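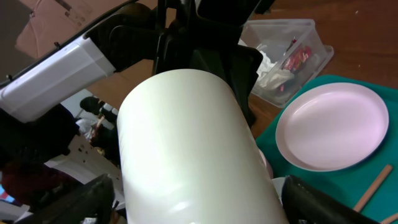
The woman who runs Brotero has set tables for other people for 17 years, and she still does it with things she could carry up a flight of stairs by herself. Brotero is a small rental business that supplies dishes, trays and serving pieces for birthdays, showers and office lunches. We met in the back room in Zotside where she sorts what comes in and decides what goes out. She likes to try colors against each other before she commits to them. A pale pink plate on a teal tray is the kind of pairing she means, with a wide flat rim on the plate so the food stays in the middle and the color shows around it.

"People come in asking for white," she said. "White is fine. I have a lot of white. But if the tray has some color to it, you can put a grocery store cake on there and it looks like you made an effort."

She started with 32 plates bought from a cafe that was closing on Pollach Street. She rented them to a neighbor for a graduation party in May and got all but one of them back. The inventory now stands at 1,567 pieces, counting every cup and spoon. She keeps the count in a paper notebook and updates it after each return.

Most of the work is sorting. Orders come back in whatever the customer had handy, and the dishes are mixed in with everything else from the party. She finds napkins, candy wrappers, candles and, once, a set of car keys. She goes through each load by hand before anything gets near the sink.

"I use clear containers for the small stuff," she said. "I tried the solid ones and I kept opening every lid to see what I had. With the clear ones I can tell if it's trash or if it's somebody's earring."

Trays get washed first and dried standing up. Plates come next, and cups last. She does not stack plates higher than 10, even the sturdy ones, and she puts a sheet of plain paper between any two that have a glaze. The trays with a raised rim are the ones customers ask for by name, or by what they think the name is. She has heard them called lunch trays, tea trays and "the ones with the sides."

I asked whether she had a favorite size.

"The one that fits through a car door flat," she said. "You'd be surprised how many don't. I had some beautiful big ones from Valdebenito, and every single customer tipped them sideways to get them in the back seat. I sold those."

Her prices are written on a card by the door. A tray and a plate together cost less than the two rented separately, and there is no deposit on orders under 17 dollars. She charges for broken pieces but not for chips smaller than a grain of rice. Chipped plates go into a separate box and she uses them under potted plants at home.

The past year was slow. Large parties stopped and the office lunches went away completely. What kept her going was small orders, two or three place settings at a time, from people who were eating at home and were tired of their own dishes. She began putting together what she calls a table for two, with one tray, two plates, two cups and a cloth.

"I thought I'd do a few of those," she said. "It ended up being over half of what I rented. One couple has had the same pink plates four times. I told them they could just buy them, and they said no, they like giving them back."

She has no plans to move to a bigger space. She would like better shelves along the back wall and a second sink, and she has a quote for the sink taped inside the notebook. Returns are accepted until six in the evening, and dishes can come back unwashed as long as the food has been scraped off.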